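The Ferry Side

My mother sold the house in Lastau in July and moved across the water to Estside, to an apartment on the second floor with an elevator that smelled of floor wax. She was 83. She had lived in the house for most of her life and she packed it in nine days, with me lifting and her pointing.

The ferry took forty minutes. We went over with the last of the boxes on the afternoon boat, the one called the Amaral, and stood at the rail because the seats inside were full of school kids. She held her purse in front of her with both hands. She did not look back at Lastau. She looked at the other passengers and told me, not quietly, which ones needed a haircut.

"You could come back on weekends," I said.

"To do what?"

"See people."

"They can take the boat too," she said.

The fare was paid by the foot passenger in those days, and the man at the gate gave her the senior ticket without asking. She asked him how he knew. He said he was sorry. She made him charge her the full price, and then complained about the price all the way across.

The apartment had two rooms and a kitchen with a window over the harbor. From there you could see the ferry come in, and behind it, on a clear day, the gray line of the Lastau breakwater. I thought that would be hard for her. I moved the table so that her chair faced the stove. When I came back from the car she had moved it again.

We unpacked the kitchen first. My mother wrapped things in whatever was close by, so every box had to be emptied over something soft in case a glass fell out of a sock. I spread one of the towels on the table and we worked from opposite sides. There was a gravy boat inside a winter hat. There were things I had not seen since I was ten years old and things I could have sworn we had thrown away.

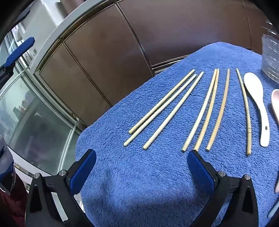

"Your father bought a lottery ticket every month for the whole time we were married," she said. "Did you know that?"

I did not know that.

"Always the same number. It ended in 927. He wouldn't tell me why. I found them all in the desk, in an envelope from the Gonden bank. I counted them. There were 167."

"That isn't every month," I said. "You were married a lot longer than that."

"Well, he lost some," she said. "Or he won some. I never thought of that."

She sat down. She had a dish towel over her shoulder and she took it off and folded it in half, and then in half again. The ferry blew its horn down in the harbor. It was going back with hardly anyone on it.

"He bought the boat that one spring," she said. "The green one. He told me it was overtime."

I remembered the green boat. It had a cabin you could sit up in if you were small. He kept it for two summers and sold it when the engine went, and the man who bought it never paid him the second half. My mother had been angry about that for years. She was angry at the man and at my father for trusting him, and as far as I knew she had never once asked where the first money came from.

"It could have been overtime," I said.

"They didn't have overtime at Gonden. It was a bank."

She started to laugh then. I had not heard her laugh since the funeral, and it went on for long enough that I sat down too. When she was done she wiped her eyes with the folded towel and asked me to put the kettle on, and I had to go through three boxes to find it. 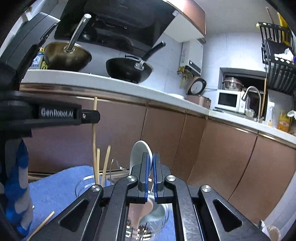 I stayed that night on the couch. It was too short, and there was a light on the harbor wall that came through the curtain every few seconds. A little after four in the morning I heard her get up. She went into the kitchen and did not turn on the lamp. I waited for the tap or the refrigerator door, and when neither one came I got up and stood in the hallway.

She was in her chair at the window in her coat. The first boat was loading. You could see the bread truck backing down the ramp, and a man in a yellow jacket waving it on with his arm.

"It goes at half past," she said. She had heard me. "I always wondered what time they had to get up over here."

"Do you want to go back?" I asked. "For the day, I mean."

She thought about it. The truck stopped and the man slapped the side of it twice.

"What would I wear?" she said. "It's all in the boxes."

I sat down across from her, with my back to the stove. We watched them raise the ramp. The Amaral backed out and turned, and for a while we could see the lights along its upper deck, and then only the one at the stern. She told me the envelope was in her suitcase, in the side pocket, and that I could have it when she died but not before. Then she said that if I was going to be up anyway I might as well find the toaster.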